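The Node Under the Stairs

So I'm running a Ragab node in the cupboard under my stairs, and it's three kilometres behind. Not literally! It's 2891 blocks behind, but that's how Stella Biwott talks about it, like the poor thing's out jogging.

Stella got me into Ragab in April. She'd put in 300 bucks, I'd put in 20, and we were both going to be insufferable by winter. Then Lilian Mwakalinga from the Viltden crowd rang me at dinner.

"Your node's voting," she said.

"It can't be, it hasn't caught up."

"Well, it's voting. Fifteen times since lunch, and always no."
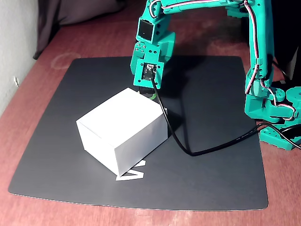
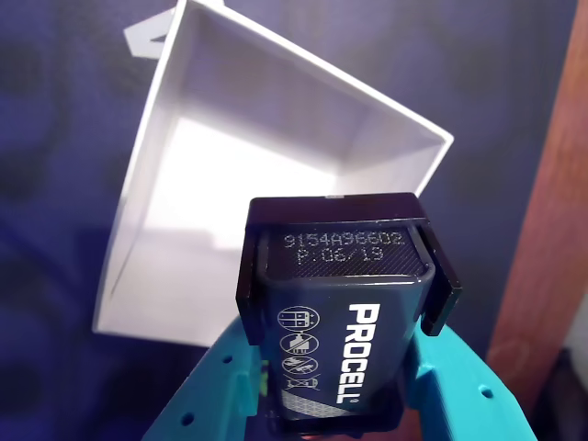 I crawled in beside the vacuum and had a look at the log. There it was, my key, my signature, no to everything, including a proposal I'd written myself (a good one, too, about the fees). I pulled the plug and sat there in the dark feeling like I'd told off somebody's grandmother.

My phone buzzed. Lilian again.

"Sixteen," she said.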